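In Defense of the Carpet

Posted by Yesenia Giraldo on 13 May 2018
Filed under: Floors, Grudges
4 min read

Everyone who comes into the back room looks down and asks when I'm getting rid of the carpet. They ask it kindly, the way you'd ask a person when they're having the tooth seen to. My cousin Kevin Cáceres asked before he had his coat off.

I did get a quote. In February I went to Skivard, the flooring place out past the bus depot, and stood in a showroom of planks with names like retired racehorses. The man wanted $2,671 to take up the carpet, deal with whatever was under it, and put down something called Timlow. I asked what he thought would be under it. He said you never know, in a voice that suggested he knew and had already priced it. Then he found a fee he'd left out and the number became $2,735. I thanked him and went home and lay on the carpet for a while, which you can't do on Timlow, or not for long.

So we're staying together, the carpet and I. It came with the house. It's the only soft floor I own and it gets treated like a workbench. If a thing has to be taken apart, cable-tied, unwrapped or sorted into piles, it happens on the carpet. I have a table. The table is where the mail lives.

There are real advantages to working down there. Things you drop land quietly. They don't bounce under the radiator and come to rest in a previous decade. You can kneel for most of an afternoon and stand up again with only a few remarks. And a carpet doesn't mind being scratched, a point on which the table has always been very sensitive.

The disadvantage is that anything smaller than a pea is gone. I bought a bag of 100 black cable ties last year, and I couldn't tell you where the snipped ends went except that my socks find one every so often. Carpet takes a small cut from every job, like a casino.
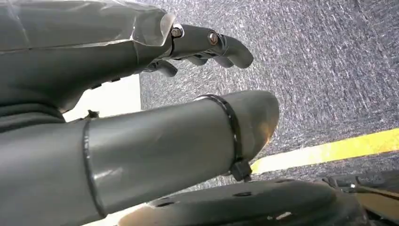 What I do about the dirt

Vacuum slowly. I resisted this advice for years because it came from my neighbor Yee-man Chung, who is right about most household matters and keeps score. I used to vacuum the way people mow lawns in movies. She watched me do it once and said, "You're just showing it the vacuum." Now I go over each strip twice, once in each direction, and the canister fills up with a gray felt I prefer not to think about, considering I've been lying in it.

For spills I use cold water, a white towel and my full body weight. Blot, don't rub. I know you've read that before. So had I, and I still rubbed the coffee, and there's a patch near the door with a fuzzy look to it, like a tennis ball that's been through a dog. A stool stands there now.

I also tried a powder called Peng that you sprinkle on, leave, and vacuum up. It smelled of a lemon as remembered by someone who'd had one described to them over the phone. The carpet was no cleaner that I could see, and I sneezed until dinner. The rest of the tub is in the garage if anyone local wants it.

The dents

Wilmer Flores, who used to share the place, left four dents where his armoire stood. You can get dents out with ice cubes. Put one in each dent, let it melt, blot, and then fluff the pile with a fork. I did 2 of them and they came up fine. Then I ran out of ice and, a bit later, interest. So there are still two dents by the window, and if you set a mug in one it stands a little lower than you expect.

I do have one request. If you're visiting and you feel the question coming on, please sit on the floor for five minutes first. Take your shoes off. Kevin did, in the end, and he fell asleep down there with his head on a bag of laundry, and when he woke up he had the pile printed all over one cheek and asked me if Skivard did carpet too.

They do. It costs more than the planks.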